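Privovura-users mailing list
Subject: Re: [privovura-users] Right hand closes late after cable re-route
Date: Mon 1 July

On the unit at Hutville, a previous post said:

> We moved the shoulder harness in May to stop it catching on the neck
> joint. Since then the right hand closes late on every grasp, by 200 ms
> going by the log. The arm itself tracks fine. Swapped the hand
> for the spare, no change. Re-ran the Grarnen calibration, no change.
> Error 1907 shows up now and then but clears without a restart. Is this
> the harness or the firmware? We are on the stock Furnival hand driver.

It is most likely the harness, but check one setting before you take anything apart.

Error 1907 is a bus retry warning. The driver logs it when a hand packet had to be resent, and it clears on the next good packet. Taken alone it is harmless. Together with a fixed delay it usually means the driver has dropped to its slow polling mode, and once there it stays until the hand is power cycled. Clearing the error does not bring the fast mode back. A software restart won't do it either, as the hand keeps its supply through that.

So first, with the arm supported, switch the hand supply off, wait for the status light to go out, and switch it on again. Run the open/close test with the arm hanging straight down. If the delay is gone, raise the arm slowly to the front and repeat. Ours was clean until the shoulder passed 105 degrees, then 1907 came up and the delay was back. That pointed to a connector under tension.

Second, look at connector 7 on the shoulder board. The hand bus and the wrist power share a bundle there, and after a re-route it is easy to leave the bus pair short by a finger's width. The plug stays latched, so it looks fine. What moves is the crimp inside the shell. Pull each wire lightly with the power off. We found one that slid, re-crimped it, and gave the bundle more slack before the first tie.

On tie placement: keep the first tie on the torso side, well away from the joint. The next one goes past the elbow. Leave everything between them free. It looks untidy and it will be tempting to add a third tie – please don't, that is how ours got damaged the first time.

Third, the Grarnen calibration does not touch hand timing at all. It only sets joint zeros, so running it again neither helped nor hurt. Your old offsets should still be valid if you saved them.

If you get through all that and still see the delay, send the driver log from power-up to the first 1907, not the part after. The retry counter before the fallback is the useful bit. Also say whether the bus terminator is on the shoulder board or in the hand. Both versions shipped, and with one in each place you get much the same symptoms.

After the repair, don't go straight back to the full task. Repeat the grasp test at a few arm heights, then with the arm out at working reach, and look at the log between runs.

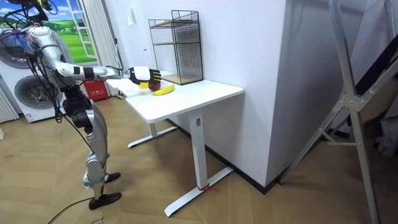 Reach is the part most people skip when they check a harness, and a hand that tests well with the arm hanging can still fail once the shoulder comes forward. I use a standing desk and ordinary fruit for this step. With the right arm out almost level and the fingers closed on the apple just over the desktop, the cables looping over the shoulder are in the position that matters, so that is where I would read the retry counter. Hold the pose for a full log interval before opening the hand. Then bring the arm back down, read the counter again, and post both values here.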